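Newsletter April

Aus der Küche: Endlich wieder Farbe auf dem Tisch!

Wer in letzter Zeit im Gemeinschaftsraum am Sukilberg gegessen hat, hat es sicher gemerkt: Das alte weiße Kantinengeschirr ist weg. Zwei Winter lang haben wir darüber geredet, jetzt hat Farzana Rizvi die Sache in die Hand genommen und bei einer Geschäftsauflösung in Wesirel zugeschlagen. 60 Teile sind es geworden, flache Teller, Schalen und ein paar Platten, alles in Pastelltönen. Mein Favorit ist das Lavendel - auf den weißen Tischen sieht das einfach wunderbar aus, und neben allem, was orange oder gelb ist, leuchtet es richtig!
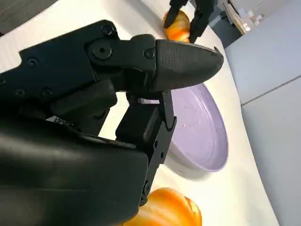
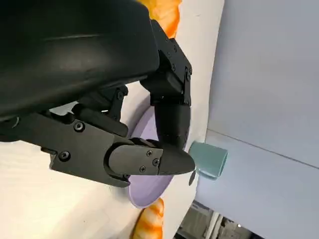 Die Teller haben einen kleinen Rand, was ich am Anfang gar nicht so wichtig fand. Inzwischen möchte ich ihn nicht mehr missen, denn beim Linsengericht von Jawad Durrani (ja, das Rezept kommt noch, er muss es erst aufschreiben) bleibt die Soße da, wo sie hingehört. Und sie stapeln sich gut. Im Regal links neben der Spüle stehen jetzt die Teller, rechts daneben die Schalen, die Platten liegen ganz unten. Bitte lasst das so, dann findet auch die Spätschicht alles wieder.

Noch eine Bitte zum Abräumen: Krümel kommen in den Bioeimer, erst danach geht der Teller in die Wanne. Die rauen Scheuerschwämme habe ich aussortiert, die weichen liegen im Korb unter dem Fenster. Wer eine Macke entdeckt, stellt das Stück einfach auf die Fensterbank, Farzana schaut es sich an.

Ab Mai gibt es auch wieder den Mittagstisch, los geht es um 12 Uhr mit Ofengemüse und Fladenbrot. Ich freue mich schon so darauf! Von den 600 Euro im Küchentopf ist nach dem Einkauf noch etwas übrig, und ich würde davon gern zwei große Servierschüsseln kaufen - am liebsten in Gelb. Wer andere Farbwünsche hat, schreibt sie auf den Zettel am Kühlschrank.

Zuletzt aktualisiert: April

Diese Website verwendet Cookies. Mit der weiteren Nutzung stimmen Sie der Verwendung zu. Akzeptieren | Mehr erfahren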